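Wurken issues safety notice on grip release fault in Trirnano towel-handling cells

May – Wurken has issued a safety notice to operators of its Trirnano towel-handling cell after a fault in which the gripper may fail to open on command and the arm continues to its next position with fabric still held.

The fault was reported by the Urquijo laundry, where a cell stopped on overload with a towel drawn tight against the folding table. There were no injuries. Inspection traced the fault to lint in the finger linkage, which allowed the position sensor to report an open gripper when the fingers had moved only part of the way.

Bench tests reproduced the fault in five of 200 cycles on a linkage left uncleaned for nearly 1,000 hours. No faults were recorded after cleaning.

Operators are asked to take the following steps:

Stop and isolate the cell before removing trapped fabric by hand.
Clean the finger linkage every eight hours of running time.
Install the Clultness controller update, which holds the arm still until motor current confirms release.

"The sensor was reading the drive and not the fingers," said Kayode Igwe, head of product safety at Wurken. "The update adds a second check. Cleaning is still required."

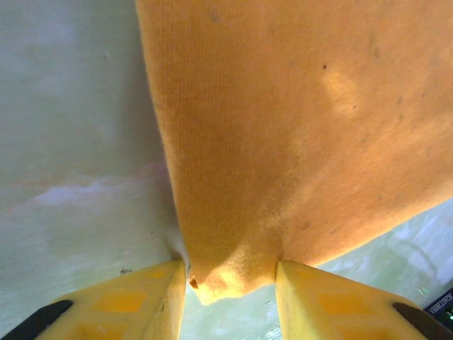 Gripper fingers closed on a towel.

Can a cell stay in service before the update is installed?
Cells may run at reduced speed with the guard door locked, provided the cleaning interval is kept and logged.

The update is free of charge. Replacement linkage covers will follow for cells in continuous use – operators should send serial numbers to the Wurken service desk.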